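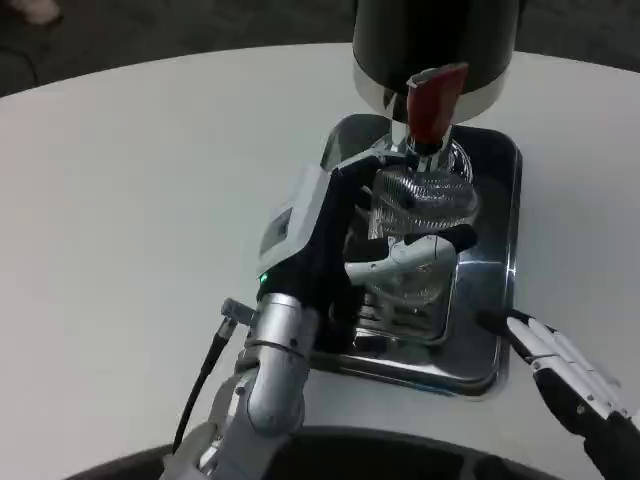
Lists > Small Employers > Staffing and Pay > Shift swaps and the on-call rate

From: Akua Essien
To: Small Employers list
Subject: Re: Shift swaps and the on-call rate

Gianni, we went through the same thing at Stulard last spring, so I'll tell you what we did and you can take what fits.

Gianni Fabbri wrote:
> We have 172 people on the payroll now, most of them at the Dremcombe
> site. Supervisors approve shift swaps by text message and payroll
> finds out after the fact. In February we had to correct more than 200
> time cards. The other problem is on-call. We pay a flat amount per
> weekend and people have started turning it down. Has anyone changed
> either of these without buying a whole new scheduling system?

On swaps, we kept the system we had and changed the cutoff. A swap has to be in the shared calendar by 3 p.m. the day before. Both employees enter it, and the supervisor only has to approve or refuse. If it isn't in the calendar, the original schedule stands and the person on it is responsible for the shift. The first month was rough and we made a few exceptions. After that the corrections dropped to a handful per pay period.

Watch the overtime. A swap that looks even over two weeks can still push one person past 40 hours in a single week. Meifang Su in our payroll office added a column that shows the weekly total before the supervisor approves. She is willing to share the spreadsheet if you write to her directly.

On-call was harder. We had a flat rate too, and the people with small children or a long drive were the first to quit signing up. We went to $600 a month for anyone in the rotation, plus regular hourly pay from the time the phone rings, with a two-hour minimum. It costs us more than the old plan. We have filled every slot for the past three quarters, and I'd pay it again.

Before you set a rate, check with whoever handles your wage and hour questions. How far people have to stay from the site and how fast they have to respond can change whether the waiting time itself is paid. Ours was reviewed by outside counsel and we loosened the response time as a result.

Covadonga Figueroa at Manzano posted a sample on-call policy to this list a while back — it should be in the archive under "standby." Ours borrows a lot from it.

Do your leads at Dremcombe take on-call as well, or only the hourly staff? That would change my answer on the monthly amount.

Akua Essien
Human Resources, Stulard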